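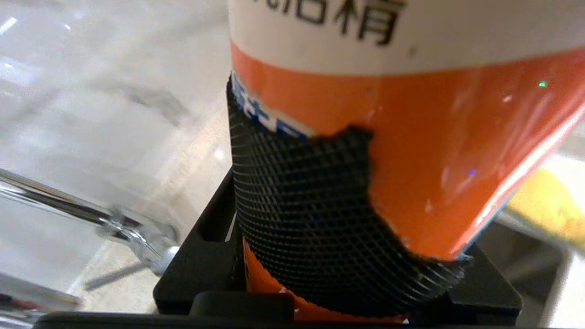
Attachment 1: container with orange band and black knurled sleeve

Ticket: speed sign logging vehicles on an empty road
Product: Skunon pole-mounted radar speed sign, solar, with Grekia data portal
Location: Kinsella Road, northbound side, before the school turnoff
Opened by: police department, traffic desk
Priority: normal
Status: closed, fix confirmed by customer

Original report

We have a Skunon sign on Kinsella Road that shows drivers their speed and saves each reading. We use the Grekia reports to decide where to send an officer for speed enforcement. In September the road was closed overnight for paving. The barricades were up at both ends and the paving crew was working well south of the sign. The report for that night shows 1,040 vehicles. Nearly all of them are listed at 11 mph.

We had noticed a lot of slow readings before this but put them down to bikes and people backing out of driveways. With the road closed that doesn't work as an explanation.

During the day the sign looks normal. We drove a patrol car past it with the car's own radar running and the two speeds agreed on every pass. The posted limit is 35.

What we need to know:
Is the sign faulty?
Can the bad readings be taken out of the report?
Are our older reports from this location still good? One of them was used at a town meeting and we may have to correct it.

Support, first reply, 9:20 a.m.

Thank you for the detail. Matching speeds against the patrol car tells us the radar itself is measuring correctly. A sign that is out of calibration reads wrong on real cars too. Yours is picking up something that moves, or something inside the sign is making it think so.

Please send the following:
The firmware number, shown on the display for a few seconds after a restart.
The raw log for the closed night, not the summary. In Grekia, open the sign, choose Data, then Export, and check the box for single readings.
The sensitivity setting and the minimum speed setting.
A note on anything near the sign that moves or vibrates. Flags, loose banners, chain link fence, tree branches and water running down a slope can all do it.

Please don't change any settings yet.

Customer, 11:45 a.m.

Firmware is 14. Raw log is attached. Sensitivity is on High, minimum speed is 5 mph. I believe High is how it came from the installer, and none of our notes say it was ever changed.

There is a maple near the pole but the branches were cut back in the spring. No flags or banners. The fence on that side is wood.

Support, 2:10 p.m.

We went through the log. The false readings are not spread evenly. They start a little after 10 p.m., run for several minutes, stop for a while, and then start again. This goes on until just before 5 a.m. The speed hardly changes from one reading to the next. Branches moving in wind give a mix of speeds, and people walking give lower ones, so neither fits.

There are two likely causes. One is moisture or dirt on the front window of the sign, which can scatter the signal and make a sign on High react to very weak returns. The other is a machine with a turning part that switches on and off, such as a fan.

Start with the window, which is the easier of the two to rule out.

Cleaning steps
Switch the sign off at the battery box and wait for the display to go dark.
Remove the screws along the lower edge of the front cover. Put them in a bag or a pocket.
Lift the cover up and out. It hangs on a lip at the top.
Wash the cover with dish soap and lukewarm water. Use a soft cloth. Do not use glass cleaner or a scrub pad, they will haze the plastic.
Let it air dry fully before it goes back on.
Wipe the rubber seal with a damp cloth and look for splits.
Do not wipe or spray the radar module. It is the flat panel under the display.

Customer, next day, 8:30 a.m.

Cover is off and back at the station. It was dirty, mostly road film and pollen. One corner of the seal is flat but not split. A couple of questions before we wash it. The cover is too long to lie flat in our sink, is it all right to do one end at a time? And does the seal have to come off?

Support, 9:05 a.m.

One end at a time is fine. Leave the seal where it is. If you pull it off, it stretches and won't seat again, and you would need a new one.
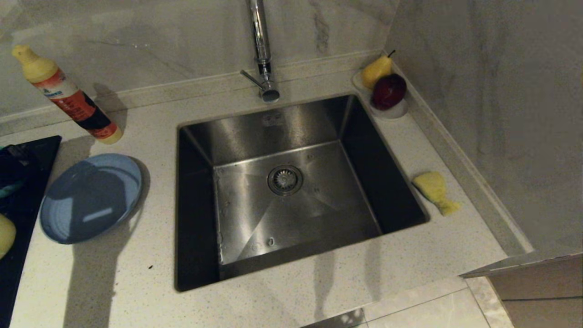
The front cover should be handled by its edges while it is wet, as the inside face has a thin anti-fog coating that marks easily. Rinse from the inside face to the outside, with the water on low. A deep, square stainless-steel sink like the one in the photo gives you enough height to stand one end of the cover on the bottom and turn it under the faucet. Wipe the sink out before you start. Small bits of residue in the bottom corners, like those near the left corner there, will scratch the cover if they get between it and the metal. Also check that the strainer is in the drain in case a screw was left in the cover. Lay a folded towel down first if you have one.

When the cover is back on, leave the sign running overnight with the same settings and send the new log.

Customer, following morning, 8:50 a.m.

Cover washed, dried and refitted. Sign restarted without trouble and the display is easier to read, so that was worth doing. The false readings are still there. Same start time, same speed. There were fewer than on the closed night but it's hard to compare with normal traffic mixed in.

New log attached.

Support, 10:40 a.m.

Same pattern. We can rule out the window. The on and off timing now points to a fan or a pump nearby. Please look along the line the sign faces, and not only at the road. The radar beam is wider than most people expect, and on High it can pick up a large metal fan at a good distance. If possible, have someone go by after 10 p.m. and listen.

A quick test while someone is there: turn the sign a small amount away from the suspected source, wait a few minutes and see if the readings stop. Mark the bracket with tape first so it can be put back where it was.

Customer, next day, 7:55 a.m.

Found it. The night shift officer stopped there at 10:15 p.m. The Belunberg cold storage building has a big exhaust fan in the end wall facing the road. It's more than 400 feet from the sign, which is why we never thought of it. The fan came on while the officer was parked and the sign began flashing 11 with no car in view. The fan shut off and the sign went blank. It did this again on the next cycle.

Turning the sign away from the building stopped the readings, but then it missed cars until they were almost at the pole. We put it back on the tape mark.

We called Belunberg. The fan was replaced in early summer with a larger one and it runs on a thermostat at night. They were helpful about it but the fan has to stay.

Support, 9:30 a.m.

Good find. A fan blade comes toward the sign and moves away again on each turn, and the radar can't tell a blade from a slow vehicle. It has no effect on readings from real cars when the fan is off. When the fan is on, a real car gives a much stronger return and the sign will follow the car.

Please make these changes in this order:
Set sensitivity from High to Medium. High is meant for wide roads with several lanes. Kinsella Road has one lane each way and does not need it.
Set minimum speed from 5 to 15 mph.
Update the firmware. The current version can ignore a return that stays at one speed without getting closer. In Grekia, open the sign, choose Service, then Update. Leave the sign on until the portal shows the new number. It may take a while over the cell connection.
Save the settings to the sign and to the portal. If you save only to the portal, the sign goes back to its old settings after a restart.

Customer, 1:15 p.m.

All done. The first try at the update stopped partway and the portal said the sign was offline. We waited, it came back by itself and the second try went through. Is that something to worry about?

Support, 1:40 p.m.

No. The sign keeps the old version until the new one is complete. A weak cell signal is the usual reason. If it happens on a cloudy week, check the battery level before trying again.

Customer, two days later, 8:20 a.m.

Two nights with no readings at 11. Night traffic on that road is down to what we would expect. We ran the patrol car past again and the speeds still match.

Still need an answer on the old reports.

Support, 10:00 a.m.

For the older data, the dividing line is the date the new fan went in. Reports from before that are not affected by this problem. Reports after it have the total vehicle count too high and the average speed too low. The number of vehicles over the limit is correct, and so are the highest speeds, as the fan never gave a reading anywhere near 35.

To rebuild a report, open it in Grekia, choose Filters, and set the lowest speed to 15 mph. Save it under a new name. The original stays in the portal so you have both. The percentage of drivers over the limit will go up in the new version, with slow false readings no longer in the total.

Customer, 3:30 p.m.

Filtered reports are done. The town meeting one was from spring, before the fan, so it stands. Only the summer and September reports changed. The share of speeders at night is a good deal higher than we had it, and we're moving some evening enforcement to Kinsella Road on that basis.

You can close this. Please send a replacement seal for the flat corner if it's covered.

Support, 3:50 p.m.

The seal is covered and has been ordered to the station address. It comes with a fitting sheet. Change it on a dry day with the sign switched off.

Closing notes
Cause: exhaust fan on nearby building detected as slow traffic, sensitivity set too high for the road.
Fix: sensitivity to Medium, minimum speed to 15 mph, firmware updated.
Parts: one front cover seal.
Related: installer asked to check the sensitivity setting on the customer's other two signs.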